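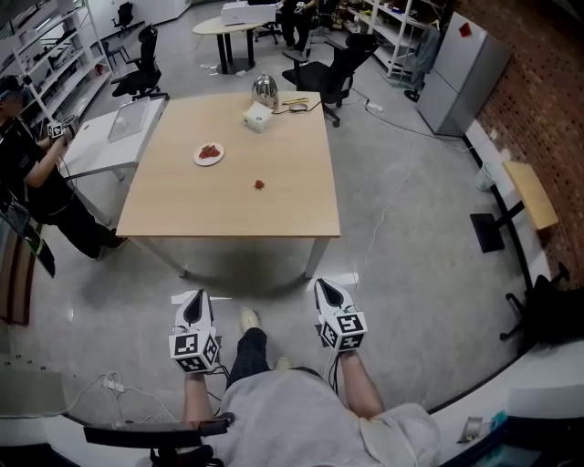

What size table does a shared break area need when the same room is used for work? A square top that seats two is enough for a kettle, a plate and whatever was already on it. Anything larger collects equipment and stops being used for food.

## Room 18, Midholm building: furniture and layout

 Room 18 is on the second floor and combines a work area with a place to eat. It seats up to 6. Furniture was ordered through Jestico under order 2302; the shelving came out of the old Lalitz store and was reassembled on site.

**Square table.** Light beige wood top, white metal legs. Used for fruit, hot drinks and desk work, often at once. Wipe down after food.

**Kettle.** Stainless steel, electric, kept near the far edge of the table. Fill to the marked line only — the lid drips when overfilled.

**Fruit.** Strawberries go on the small round white plate. Loose ones roll, and the top has no lip. Rinse before plating; the nearest sink is across the hall.

**Round table.** Light wood on a black pedestal base. Holds boxed items waiting to be shelved. The base has one leveling foot, set for the current floor position, so please slide the table back if it is moved.

**White desk.** Placed beside the shelving side of the room. Clear acrylic pieces are stored flat or upright here, never on the floor. Clean with a damp cloth, no solvent.

**Shelving.** Tall white metal unit on the wall. Heavy items on the bottom two shelves. Shelf height adjusts in fixed steps; unload before changing it.

**Chairs.** Black office chairs, Ngcobo pattern, all on the same gas lift. Spare casters are in the hall cabinet.

**Power.** One power strip at floor level with white cables. Cable clips are on order. Until they arrive, keep the run close to the wall — the cleaning crew works the floor on Sunday.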